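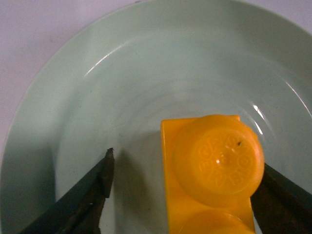 Wrist view, yellow lens case on the green plate, fingers still open.

I've been rewriting our rules for tabletop picking and the new version is close enough to done that I can put most of it up. The old one was a two-page file that had grown by people adding lines at the bottom. Some of the lines contradicted each other. One said to always start from the home pose and another, further down, said to start from wherever the last run ended. Both had been followed, depending on who was on shift.

The work is small household things picked off plates, trays and bare tabletop, with an operator driving the arm and everything recorded. The current batch is called Brudis, after the list of objects it came with. The target for Brudis is 996 accepted runs. Most of the arguments about the rules have been arguments about the word "accepted," so I started there.

A run is accepted if the object is picked up, moved to the target spot, and released there with no help from a hand. It can be slow. It can include one failed grasp, as long as the operator backs off, opens the fingers fully and tries again. Two failed grasps and the run gets filed as a retry run. We keep those, in their own folder, and they don't go toward the total. Under the old rules people deleted them, and I think that was a mistake. The training people at Plistholm asked us for failures in April and we had almost none to send.

Next is the approach. The fingers come in open, one on each side of the object, and the operator stops before closing. The stop is 2 seconds. I got the most complaints about that one, and I understand them, it makes a long shift longer. But the stop gives you one steady view from the wrist camera before contact, and it gives the operator a chance to see that one finger is a lot closer than the other. In the view at the top the right finger is nearly on the case and the left one has a clear gap. Under the new rule you center before you close. If you close from an uneven start, the near finger pushes the object sideways first, and on a curved plate a light object can ride up the slope or turn.

Centering is done with the arm, never by nudging the object with a finger. If the object does get nudged, keep going and write "contact before close" in the run notes. Don't restart. I'd like to have a real number for how often it happens.

Shiny surfaces got their own section. Glazed plates throw hard white highlights, and they move around when the light moves. The old file said to avoid glare, and what that did in practice was send people off to swap the plate for a dull one. The new rule is that glare stays in, as long as you can still see the outline of the object in the wrist view. If a highlight sits right across the edge you're trying to grasp, turn the plate, check again, then start. Don't move the lamps in the middle of a batch. Boström in the next building moved theirs halfway through a set and had to split it in two.

Dust is fine. Small specks on a plate or on the object are fine. We wipe plates between batches and leave them alone between runs. Crumbs, water or anything sticky, you stop and clean.

Fingers. Scuffs and discoloration are allowed. Edges that could cut or catch are not. Run a gloved thumb along both inner faces at the start of the shift, with the arm disabled, and if the glove snags, the fingers come off and go in the repair box. I'd rather lose an hour than have a burr dragging across somebody's plate, or somebody. Rust by itself goes in the log and gets looked at when the batch is over. A few people wanted matched pairs replaced on a schedule. I left that out for now, we don't have the spares.

Small objects with lids or caps need one more line. Caps are closed before the run and nothing is inside. For a contact lens case that means no lenses and no fluid, ever. Grasp across the narrow direction, low enough to get the base as well as the cap if you can. I don't have a hard number for how low. I tried writing one and it was wrong for half the list.

Hands stay outside the tape while the arm is enabled. That was in the old file at line 43, below a note about folder names. It is now the first line on the first page, in larger type.

Breaks are every 8 runs at minimum, and the operator signs off on the notes before getting up. Notes written after lunch are bad notes, mine included.

Still open: what to do when the object ends up half out of view at the bottom of the wrist camera. It happens a lot with longer things, when you're lined up on one end. Proltitz rejects those runs. I've been accepting them if the part being grasped is in view, and I'll keep doing that until the end of Brudis, then look at both sets side by side and settle it.

The printed copy goes on the wall by the second station once I've fixed the page numbers.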